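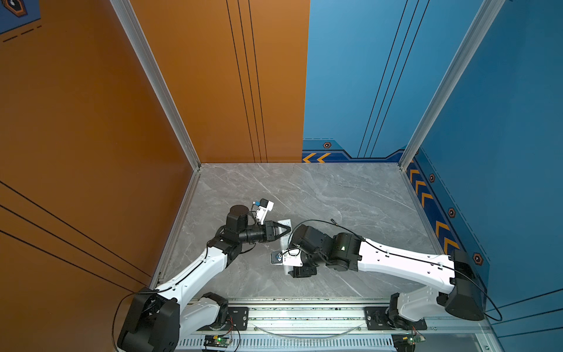

Two arms, two wrist cameras and one long white block, on the test bench at Triltholm.

I have spent a good part of this winter watching robot grippers pick things up, and I have come away less impressed with the way we compare them than with the grippers themselves. Most of them are fine. Some are better than fine. What bothers me is the number at the end, the one that goes on the slide, and how little of the bench it came from ever makes it onto the slide with it.

Our shop at Triltholm is small. We do short runs of packing and kitting for other people, and like every small shop we get told that a pair of cheap arms will soon do the boring half of it. So we got a pair, and then we got a few sets of fingers to go on them, and two sorts of wrist camera, and a controller from Wornden to replace the one that came in the box. Then we set about working out which combination was the best one. I say "we set about" as if there was a plan. There was a spreadsheet.

By the end the spreadsheet had 3,159 rows. Each row is one try at picking something up or passing it from one arm to the other. It's the sort of figure that makes people nod. I've watched them do it. A supplier's rep nodded at it, and so did the fellow who holds our chequebook, and I have to admit that I nodded at it myself for the better part of a month before I sat down and read the thing properly.

A very large share of those rows are the same long white block, lying flat, gripped by one end.

I have nothing against the block. It is a good first object. It has straight sides, it doesn't roll, and against a grey marbled floor a camera has a fair chance at finding its edges. A parallel gripper with two stiff fingers was more or less born to close on it. But a test that is mostly that block is mostly a test of whether a parallel gripper can do what parallel grippers do, and I could have saved us the power bill by saying yes in advance.

The Drinness fingers won, by the way. They won on the block by a clear margin and they won overall, and those are close to being the same sentence. When I pulled out only the rows with soft pouches, the margin went away. When I pulled out only the thin card sleeves, Drinness came last. Anyone who had bought on the overall score would have bought the wrong fingers for our work, as our work is mostly pouches and sleeves. We very nearly did.

I would put this down to our own sloppiness if I hadn't since gone looking at how other people do it. I've now read a fair pile of gripper comparisons, from makers and from shops like ours and from keen people with a garage and a blog, and the object list is nearly always the weak spot. Blocks, cubes, a can, a tennis ball, a marker pen. The things that fit. I can't remember the last time I saw one that began with the worst thing in the author's own bins and worked back from there.

Then there is the matter of the second arm.

Two arms look wonderful. Put them face to face and everybody who walks past stops to look, and everybody assumes that they're doing twice as much. In our records the second arm spends a great deal of time near the object and not on it, with its gripper pointing at the floor while the other one does the holding. Sometimes that's a proper part of the job. A handover needs somewhere to hand over to, and an arm waiting close by saves a long swing. But we logged every one of those tries as a "two-arm" try, and when somebody asked how the two-arm setup compared with the single, we gave them a figure that was in large part one arm working and one arm in attendance.

I went back and sorted the two-arm tries by whether both grippers ever touched the object. I won't give the split, since I don't trust our logging enough to print it, but it changed my mind about buying a second pair. A shop that needs long floppy things held at both ends should have two arms and will be glad of them. A shop that thinks two arms will clear its bench in half the time should borrow a pair for a fortnight first and sit beside them with a stopwatch and a sandwich.

Cameras are the part where I'm most out of step with the people I talk to. The fashion is for a camera on each wrist, looking down past the fingers. I understand why. The view goes where the gripper goes, and you aren't forever working out where the tabletop is in relation to a tripod that somebody has kicked. On the approach it's lovely. But the closer the fingers get to a thing, the less of the thing the wrist camera can see, and by the time the grip closes there's a fair bit of finger in the view and not much else. The wrist camera on the other arm can help, if it happens to be facing the right way, and when the two of them are nose to nose over one object you do get a decent look from each side. Move the object a hand's width towards one base and that second view may be gone.

We compared the two sorts of wrist camera for weeks and found hardly anything between them. Then we changed the angle of one bracket, and that single change moved our results more than swapping the cameras had. I had been about to write up the cameras. I'd have written a page and a half on sensors and said nothing on the bit of bent stuff holding them up.

Cables are another thing that never reach the slide. Every wrist with a camera and a powered gripper has cable running back down the arm to the base, and that cable has opinions. Leave too little slack and it tugs the wrist at full reach. Leave too much and you have a big loop riding over the joint, ready to catch. We lost 11 tries in one afternoon to a loop like that. In the log they're down as failed grasps, against the Fu fingers, which happened to be fitted at the time and had done nothing wrong. I found them only from the notes column, where somebody had typed "cable again" five times and then stopped bothering.

I've since asked that such tries be thrown out or given their own code. There was some resistance. The argument was that a cable snag is a real failure and a customer wouldn't care whose fault it was. True enough, if what we're scoring is the whole machine. We weren't. We had a column headed "gripper" and a ranking underneath it, and you can't charge one set of fingers with the cable's behaviour and let another off because the slack was good that day.

Now the bench itself, which I'm fond of and will be rude about all the same. Ours has three painted walls, orange-brown and blue, with chevrons and little hexagons on them, and the arms sit on a rail along the front. It's bright and tidy, and it's a pleasure to work at. It is also nothing like the packing table ten steps away, which has a scuffed top, a window on one side and a roll of tape that is never in the same place twice. The Wornden controller did very well in the enclosure. We moved one arm to the packing table with that same controller, at four in the afternoon with the sun coming in, and ran 60 tries. It was a poor hour. We moved it back and it did very well again.

What should I make of that? The Wornden people say we needed to set it up afresh for the new spot, and I expect they're right. They were polite about it and sent a long set of steps. My complaint is with me, and with everyone who writes "tested over thousands of picks" and leaves out that the thousands were all in the one box. A big count in one place tells you a lot about that place. I would swap a couple of thousand of our rows for a few hundred spread across the shop, morning and afternoon, with the tape in the way.

I know the reply to all this, having had it from friends in the trade. You have to start somewhere. You hold things steady so you can change one of them at a time, and a plain block on a plain floor is how you do that. Fine, I agree, and I'd start with the block again myself. But starting somewhere is a reason to keep going, and what I keep seeing is people who start there, fill a spreadsheet, and stop. The steady bench was meant to be the first week. It turns into the whole programme because it's comfortable and the graphs come out clean.

There's money in this, too. A set of fingers isn't dear. The arms aren't as dear as they were. What costs is the time of the person who mounts them, sorts out the brackets, dresses the cables and watches. We changed fingers five times in the first month on the strength of differences that I now think were mostly bracket and slack. Each change ate a day, and I can't find that day in anybody's comparison either. If a maker wants my attention, they could print how long it takes an ordinary person with an ordinary set of hex keys to go from one gripper to another and be back to where they were. I'd read that before I read the grip force.

For what it's worth, we have kept the arms. We've gone with the Fu fingers for the pouches, which would surprise anyone who looked only at our ranking, and the Drinness set is in a drawer for the day we get a job packing white blocks. The Wornden controller stays for now, on trial at the packing table, where it's improving slowly and still dislikes the late sun. I've started a new spreadsheet, with a column for the cable, a column for the bracket angle, and a column for what the other arm was doing. It has far fewer rows in it, and when I showed it to the fellow with the chequebook in July, he asked me what had happened to the rest.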